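Ticket 242: Upstairs Wi-Fi drops out every evening
Opened by: Rekha Katiyar
Status: Closed
Kit: Skaltero main router, one Skaltero satellite, Padari cable modem

First entry, 7:40 p.m.

Okay, I'm logging this properly because I've been moaning about it in the group chat for weeks and Vivek finally told me (nicely!) to open a ticket or stop complaining. So. The Wi-Fi upstairs dies every evening. It doesn't get slow, it dies. The little fan icon on my laptop stays full, all the bars are there, and nothing loads. Ten or fifteen minutes later it wanders back like nothing happened.

Downstairs is fine the whole time. My phone in the kitchen streams video without a hiccup while my laptop upstairs can't open a weather page. The main router sits in the living room next to the modem and the satellite is on the landing bookshelf, plugged into the wall and talking to the main unit over wireless. It's been that way since we moved in and it used to work great, which is what makes me so crazy about it.

What I'd tried before opening this:
Turned everything off and on, modem first, then router, then satellite. Worked for one night.
Moved the satellite from the second shelf to the top one. No change.
Forgot the network on the laptop and joined it again. No change, and I had to dig out the password, which was on a sticky note inside the fuse box door.

Reply from Vivek Kashyap, 8:15 p.m.

Thanks for finally doing this. Two things I need. Next time it drops, look at the light on the satellite and tell me the color. Then try to open the router's own settings page from upstairs and tell me if it loads. If the settings page loads and the internet doesn't, it's the modem or your provider. If the settings page doesn't load either, it's the link between your two boxes.

Rekha, next evening, 9:05 p.m.

It dropped at 8:52 and I ran up the stairs like the house was on fire. Light on the satellite was amber. Settings page did not load. I then stood there with my laptop in one hand and my phone in the other, and when I walked three steps down the stairs the phone jumped to the main router and everything worked. Three steps back up, dead.

So it's the link between the boxes, I guess? I also looked in the log page once it came back and there's a whole wall of lines saying "backhaul lost" and "backhaul restored." I scrolled for a while. There were 132 of them going back to the last restart, and nearly all of them are after dinner.

Vivek, 9:30 p.m.

Yep, that's the link. Amber on that model means it can see the main unit but the signal is lousy. Evening only makes me think interference, either a neighbor or something in your own house that comes on at night. Can you look at which channel it's using and set it by hand? It's under Wireless, then Advanced. Take it off Auto and try channel 40.

Rekha, 10:10 p.m.

Found it, changed it. The page warned me three separate times that I was about to disconnect everyone, and then I disconnected everyone. Abhishek was in the middle of a work call and has let me know his feelings. I'll report back tomorrow.

Rekha, next evening, 9:45 p.m.

Better but not fixed! It dropped twice and both times came back in under a minute. That's a big improvement and I nearly closed the ticket right there, but then it dropped a third time while I was uploading photos for my sister and the whole upload had to start over, so no, I'm keeping it open out of spite.

I went around the house to see what comes on at night. The list is embarrassingly short. The dishwasher, the TV, the baby monitor we use for the dog, and the lamp timer in the hall. I unplugged the dog monitor for the evening and it made no difference that I could see (the dog was fine).

Comment from Kanokwan Klinhom, 10:20 p.m.

Jumping in because Vivek forwarded this to me. What's between the two boxes? I mean physically. Draw a straight line from the living room router to the landing shelf and tell me what it goes through. We had the same mess at my place and it was a mirror.

Rekha, 10:50 p.m.

Ooh. Okay. So the line goes up through the living room ceiling and then, if I'm picturing it right, through the hall closet. The closet has coats, the vacuum, and the big metal filing cabinet we got from Abhishek's old office. The cabinet went in there in November. I can't swear to when the Wi-Fi trouble started but I first complained about it in the chat that same month, I just went back and checked.

It doesn't explain the evening part though? The cabinet is there all day.

Kanokwan, 11:05 p.m.

It might. If the cabinet weakens the link all day, it can still hang on while the air is quiet, and then your neighbors come home and start streaming and it can't hang on anymore. Two smaller problems stacked up. I'd stop fighting the wireless link and run a cable to the satellite. Then the cabinet doesn't matter and neither do the neighbors.

Rekha, weekend morning, 10:30 a.m.

Cable day! I was dreading this and it was fine. I bought a long flat one from Bhatia, the hardware place by the bus station, and also a bag of those little stick-on clips. Béla Szilágyi came over to help because he owns a drill and I don't trust myself with Abhishek's.

For anybody who finds this ticket later and wants to do the same, what we did, in order:

1. Measured the route with string first. Along the baseboard, up the corner by the stairs, along the landing to the bookshelf. I would have bought one that was too short if I'd gone by eye — the corner eats a lot more than you'd think.

2. Plugged the cable in at both ends with it just lying across the floor, before sticking anything to anything. The satellite light went amber, then off, then solid white after a couple of minutes. I did a little dance on the landing.

3. Wiped down the baseboard with rubbing alcohol and let it dry before putting the clips on. Béla's idea. The ones I'd put up without wiping fell off while we were having coffee.

4. Ran the speed test from the laptop upstairs and renamed things in the settings.
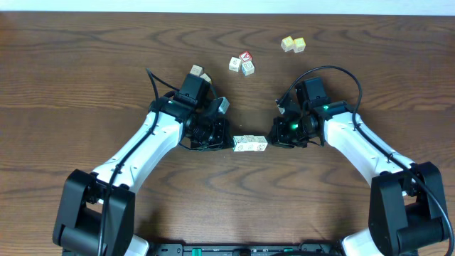

5. Checked the settings page for the connection type. It used to say Wireless next to the satellite and now it says Ethernet. If yours still says Wireless after you've plugged the cable in, restart the satellite and give it a few minutes before you panic.

6. Put the channel back on Auto. Vivek said I could leave it or change it, and I wanted everything the way it came out of the box so I'd remember it.

We didn't need the drill in the end. Béla had carried it over in its case and carried it home again.

Vivek, 12:10 p.m.

Nice work. Leave it three or four evenings before we close. And paste the backhaul lines from the log if there are any.

Rekha, four evenings later, 9:20 p.m.

There are 2 lines. One is from when we plugged the cable in, and the other is from when I kicked it out of the wall vacuuming the landing. That one's on me. I've since put an extra clip right by the plug.

Evenings are perfect. I had a video call upstairs with the door shut, Abhishek was watching a game downstairs, and the dog monitor was going. Not one drop. The laptop still grabs the downstairs router now and then when I've carried it up from the kitchen, and I have to switch the Wi-Fi off and on to make it let go, but I can live with that. Kanokwan says there's a roaming setting for it and I'll open a separate ticket if it starts to bug me.

The filing cabinet is staying in the closet. I asked.

Vivek, 9:35 p.m.

Closing as fixed. Cause: weak wireless link between router and satellite, likely the metal cabinet plus evening congestion. Fix: wired the satellite. Please move that password off the fuse box door.

Rekha, 9:41 p.m.

It's in the recipe binder now, behind the soups. Thank you both so much!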